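Re: [tellness-list] play kitchen set, what is in it?
6 April 2022
By Hsu

> We would like to borrow the play kitchen for our open
> afternoon in November. The catalog only says "kitchen
> set 227, with food". Is there an oven in it, and are
> the dishes big enough for small children to serve from?
> We have one low table and no shelves.

Yes, there is an oven, and one low table is enough. 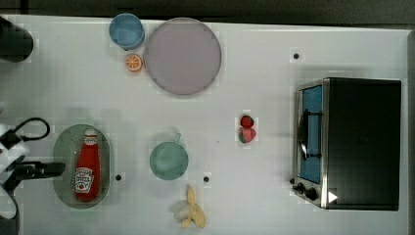
Set 227 is the tabletop kitchen, so there is no stove or sink to put together. The oven is the biggest piece and I would keep it at one end, as I had it, with the door facing the dishes. It has two black knobs on the front. The plate is a wide one and will hold a good share of the food. Please keep the two strawberries together – they are the first things to go missing.

You can pick the set up from the Stelance Street door. It weighs more than it looks, so bring a cart.
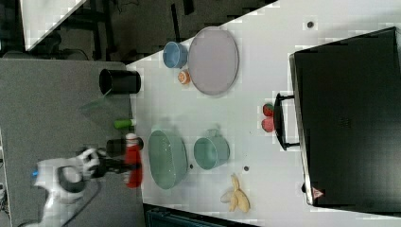

Hsu

P.S. Notes for whoever sets up and packs:

1. Bowl and mug go in the middle of the table, with the bananas next to them. The ketchup bottle can go in the colander. Children tend to put it there anyway.
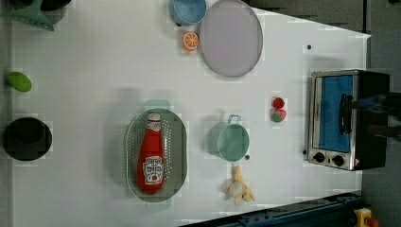 2. Wipe the dishes with a damp cloth and let them dry before they go back in the box. No dishwasher.

3. Pack the oven first, then the plate flat against it. Cups and fruit go in the cloth bag – the box number, 230, is written on the tag. The Kormont branch has the same box with a different number, so check before you close it.

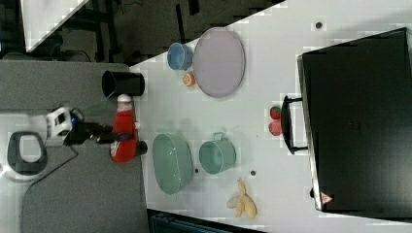 Set 227: oven at right, mint-green bowl and mug in the middle, red bottle at left.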